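Briveck Slat Kit review: 17 slats, one noisy bed

10 November 2022

I don't trust any product that promises "silent sleep" on the box, and the Briveck replacement slat kit says it twice. Our guest bed had been creaking for years. My neighbor Hauke Reinholz told me to rub candle wax on the joints and save my money. I should say up front that he was half right.

The kit costs $100 at the Covville home store. For that you get 17 slats, a bag of rubber end caps and a folded sheet of instructions that skips from step two to step four. No screws are included. The slats rest on whatever ledge your bed already has, so if the ledge is the problem, you've just paid to put new wood on it.

I fitted it in October. Three of the caps were so tight that I had to soften them in hot water, and one split anyway. Briveck's help line offered to send another – it hasn't come.
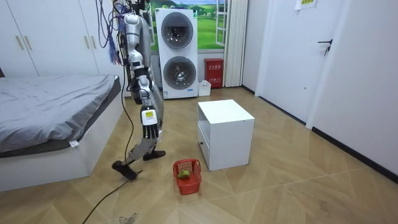
Does it stop the creaking?

Partly. The dull groan from the middle is gone. The sharp click near the headboard is still there, and it went away only when I tightened the corner bolts and, yes, waxed them. I can't see how any slat kit would have fixed that.

The mattress does feel firmer. Whether that's the slats or just the lack of cracked old ones, I couldn't tell you. The box also claims a 321-night trial, but the small print wants the original wrapping back, and mine was in the trash by lunch.

Would I buy it again?

If your slats are broken, maybe, and wait for a sale. If they're only noisy, tighten the bolts first and try the candle. Three stars out of five.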